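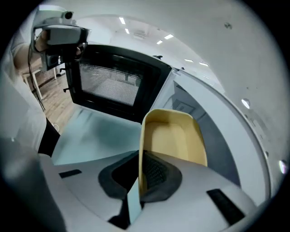 Klinhom Pollinator House, medium

I bought this for the mason bees, who were not consulted. It's a cedar box with 30 paper tubes and a little pitched roof, and it came with two screws, one of which fit something else.

Hung it on the south fence in December so it could air out. By spring the spiders had the top row and an earwig had the penthouse. The bees moved into a gap in my window frame, as they do every year.

To be fair, 20 of the tubes did get plugged with mud by June -- by whom, I couldn't tell you. Hortensia Arancibia down the road has the Brerkley one, which costs more and opens at the back for cleaning. Mine doesn't open, short of a crowbar.

Three stars. The roof is good.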